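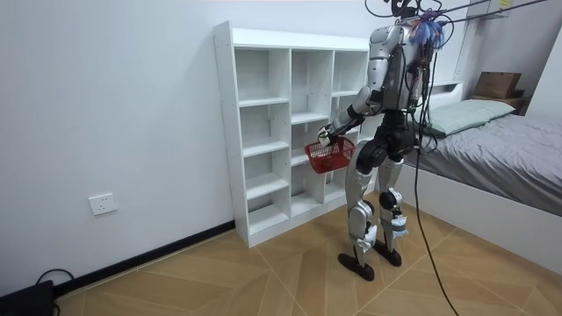 Spare room, tiled floor, open-cube shelving along the white wall.

Dilcombe Hospice fundraising, year-end thread. I kept the books for the September dinner and several people have asked how the total was reached. Long, sorry.

1/ Tickets. We sold 126 at the full price. Sponsor tables are not in that figure. Caruso took a table and paid for it as a donation, so it sits on a different line and carries no meal income.

2/ Gift Aid. A ticket is a payment for a meal, so we did not claim on it. The voluntary top-up on the booking form was a separate box with its own declaration. 37 declarations came back complete. Those are the only ones in the claim.

3/ A declaration needs the donor's full name and home address. A work address won't do. Two forms had the firm's address in Plevell and I have written to both donors. If they reply, the claim can be amended later.

4/ Auction. Where a lot had a known shop price, only the amount paid above it was treated as a gift, and only where the bidder knew the price beforehand. Ketill Bergmann printed the prices in the catalogue, which made this much easier than last time.

5/ The walking weekend in Grokville had no shop price. The whole bid is recorded as auction income with no claim made. Same for the signed bat.

6/ Costs. Hall, catering, sound hire, printing, card fees. Card fees were almost 3 per cent of card takings because the hired readers were on a short contract. Esben Dalsgaard has a quote for a yearly contract and will circulate it.

7/ Raffle. Tickets were sold on the night only, in the same room, and drawn before the end. If we sell in advance next year we need to register with the council first. Kekeli Alhassan has the form.

8/ Pledges are not income until paid. The figure read out from the stage included pledges. The figure in the accounts does not. This accounts for the whole of the difference people have spotted.

9/ One pledge is still open. Bent Bisgaard is in touch with the donor and I'd ask that nobody else chases it.

10/ The accounts went to Ásdís Damgaard for independent examination on Monday, June 15, 2020. She has the bank statements, the auction sheets and the declarations. Questions about individual bids should come to me by message, not in replies, as they involve donors' names.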